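4. What people keep on the table

I'll admit I didn't set out to study tables. Our project in Dirdale was supposed to be about medicine cabinets, and the whole interview guide was built around them – where the cabinet hangs, what's in it, how often it gets cleaned out. Then I started reading the answers and found that plenty of people hardly opened theirs. They kept cough drops in the kitchen, old prescriptions in a shoebox, and whatever they were taking right now out in the living room where they'd see it.

So this section is about that last group. We had 122 households in the survey, and I went back to 18 of them for a longer talk, usually in the evening, usually over tea. The diary part ran for one month, September, and gave us 1,048 entries once I'd thrown out the duplicates (people love writing the same thing twice when the page turns). Each entry says what was taken, where it was sitting beforehand, and where it went afterward.

The "afterward" column is the one I kept coming back to. I had expected a nice loop: box comes out, box goes back. What I mostly read was "left it there." A box would land on the table on the way in from the pharmacy and stay put for the length of the illness, and other stuff would settle around it. Candy, receipts, a charger, the leaflet folded the wrong way. One man in the Wetetholm flats told me he knew he was over a cold when he could see his tablecloth again.

I should say a word on how I coded all this. I borrowed the Serrano sorting sheet, which splits household items into "stored," "staged," and "stray." Staged means put somewhere on purpose for later use. Stray means it just ended up there. Fine on paper, but I had a terrible time with it! A medicine box next to a used wrapper is surely staged, and the wrapper is surely stray, but the person at the table talks about both of them as "my stuff for the throat." In the end I added a fourth label, "mixed pile," and recoded everything from the start. It cost me most of a winter.

Mixed piles showed up far more on low tables in living rooms than on kitchen counters. My guess is that counters get wiped because food happens there, and a cloth or blanket on a low table makes it feel like a place to rest things. Figure 2 has a pile of the kind I mean, on a plaid cloth.
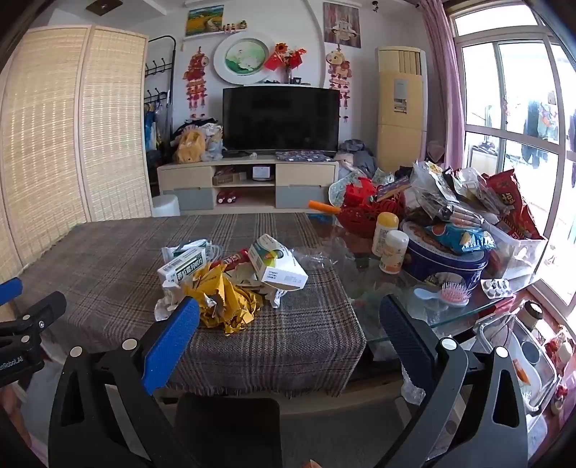
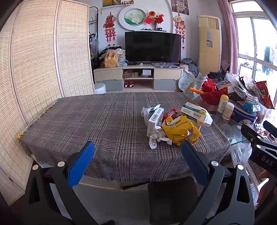
Figure 2. Items on a living room table. Medicine boxes and wrappers are easiest to make out in the second picture.

4.1 Throwing things out

Getting rid of the pile was its own event, and people had strong feelings about when it should happen. Some cleared the table before guests came. Others waited until the box was finished, even when the last few tablets were never going to be taken. The Pasodetti take-back bin in Dirdale came up a lot in the long talks, mostly from people who meant to use it and hadn't gotten there yet. I'm one of them, for the record – there's a bag by my front door as I write.

The leaflets were the odd case. Boxes got tossed and the leaflets got kept, tucked in a drawer with takeout menus and spare keys. When I asked why, I mostly got a shrug.

Comments (3)

tablemat: My mother's coffee table to a T. Did you ask whether people with small kids did it differently? We moved everything up high the week ours started crawling.

quietshelf: I like the "mixed pile" label but I'd want to see the recoding rules in an appendix. Where does an empty box go?

tablemat: Empty box is stray, surely. Unless you're keeping it to show the pharmacist the name, which I do every single time.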